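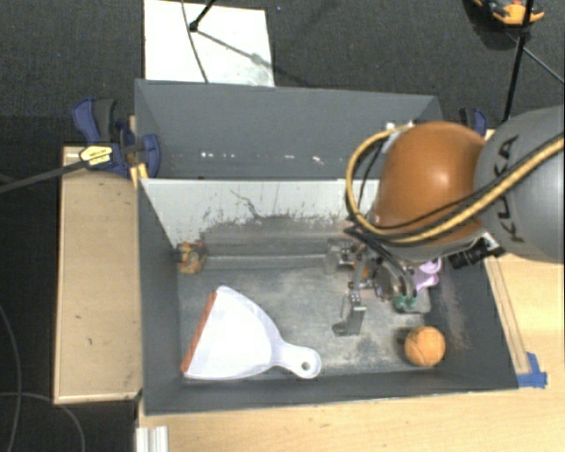
Council wants to cut the Storneck library branch from six days a week to 3, and the argument for it is that borrowing has dropped. I don't dispute the drop. I dispute that borrowing is the right thing to measure.

I went in most mornings through April. The people at the tables weren't there to take out novels. They were printing rental applications, filling in Centrelink forms and sitting somewhere warm with a newspaper. None of that shows up in the loans figure. A bloke who spends two hours on the public computer applying for work counts as zero.

Fiifi Antinga's letter in these pages said residents can drive to the Andrade branch instead. Some can. Andrade is 14 kilometres away and the bus runs every two hours, with the last one back before school finishes. If you have a car and a home printer, the cut costs you very little. The people it will hurt are the ones least likely to fill in an online survey, and council received 473 responses to a survey that was only available online.

The saving is put at around $112,000 a year. Council spent more than that on the Bundent roundabout, and then dug it up again.

Keep the six days until someone has stood at the door and counted who walks in. Submissions close at the end of the month and can be handed in at the front desk.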